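共用キッチンの電子レンジを見直す
置き場所、表示、手入れをめぐるアルタンビル集合住宅の取り組み

集合住宅や小規模事業所の共用キッチンにおいて、電子レンジは最も使用頻度の高い機器の一つである。一方で、購入後に置き場所や手入れの方法が改めて検討される機会は少ない。本誌は、アルタンビル地区の集合住宅「ナダウ」で2月に実施された共用キッチンの見直しを取材した。

ナダウの共用キッチンは、居住者向けに終日開放されている。運営を担う管理会社タリエルは、見直しに先立ち、全戸を対象に書面による調査を行った。回答は200件に達し、自由記述欄で最も多く取り上げられたのが電子レンジであった。庫内のにおい、天面に置かれた私物、加熱時間の目安が分からないことへの指摘が目立ったという。

タリエルがまず着手したのは天面の整理である。従来は布巾や紙皿、調味料の小瓶が積まれ、本体の注意書きが読めない状態にあった。同社は私物を棚へ移し、天面には物を置かないことを利用規則に明記した。壁との間隔についても、機種ごとの取扱説明書に記載された寸法を確保するよう、台の位置を改めている。

次に取り組んだのが手入れの手順の統一である。新しい規則では、使用後に庫内を湿らせた布で拭き、汚れが残る場合は水を入れた耐熱容器を加熱し、蒸気でゆるめてから拭き取ることとした。加熱後の容器は高温になるため、10分置いてから取り出す。操作部には洗剤を直接吹き付けず、固く絞った布を用いる。ボタンの文字は摩耗しやすく、研磨剤入りのスポンジの使用も禁じられた。

加熱時間の目安は、冷凍飯、汁物、惣菜の区分で一覧にまとめられ、流し台の脇に掲示されている。弁当の表示には500ワットと1500ワットの時間が併記されることが多く、家庭用の機器で後者に合わせると加熱不足になりやすい。一覧にはこの点も注記された。

機器の外観について、居住者の意見は分かれた。白やクリーム色の筐体は室内になじみやすいが、手あかや油はねが目につくとする声もある。タリエルは、汚れに早く気づける点を評価し、明るい色の機種を引き続き採用する方針を示した。角に丸みのある筐体は布が沿いやすく、日常の拭き掃除に適しているとの判断もあった。 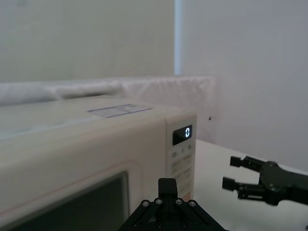
ブラゴイェ・ゴロブは、掲示が増えることには慎重であるべきだと述べる。規則を壁一面に貼れば誰も読まなくなるため、機器の脇に置くのは加熱時間の一覧だけで足り、残りは入居時の案内に収めるのが望ましいという。また、時間設定を途中で取り消した際には、次の利用者のために表示を戻しておく習慣も定着させたいとしている。

タリエルはこの意見を受け、掲示物を一枚に絞った。布巾は色分けし、庫内用と台拭き用を別の掛け具に下げている。交換用の布巾の購入費は、月額およそ900円である。

隣接する集合住宅「ホッジャ」でも、同様の規則の導入が検討されている。同棟の共用キッチンは調理台の奥行きが浅く、電子レンジの設置場所を吊り棚の下から窓側へ移す案について、電源の位置を含めた確認が進められている。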